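Penthorpe, a back room, 7 in the evening. Coffee gone. The planner is on its fourth rewrite and the team wants to talk about fleece.

Fleece is the problem. Rigid parts are easy - you get a pose, you get a grasp, you go. Cloth has no pose. The software group at Rutherford spent most of February finding that out, one baby outfit at a time. Their stack, Prerkalside, used to fit a mesh to the whole garment before it picked a grasp. Slow. 19 seconds a plan on a bad day, and the mesh was wrong at the collar anyway.

So they threw the mesh out. The new version looks for edges it can trust: a seam, a hem, a ribbed cuff. Then it picks a pinch point and replans once the fingers close. Everything it knows about pinching comes from people doing it by hand, with the same sort of jaws.
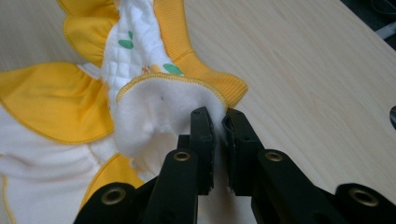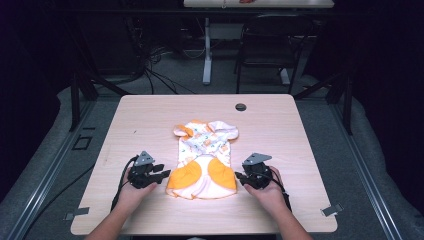

*Close up, fingers shut on a fold of white fleece lining. Second picture: a gripper on either side of the orange panels, jaws facing in.*

Ruffles are still a headache. To the segmenter a ruffle looks like a loose layer, so it wants to grab there, and a ruffle tells you almost nothing about where the rest of the garment is going to go. Current fix is a penalty term. Nobody loves it.

Timing is the other fight. Two wrist streams and a head view, three clocks, and a drift of 65 milliseconds was enough to teach the policy to close early. It took a week to find becuase the replay tool was quietly smoothing it over. The tool now shows raw stamps, ugly but right.

Next stop is Vuvville, bigger clothes, sleeves. The planner hasnt seen a sleeve yet.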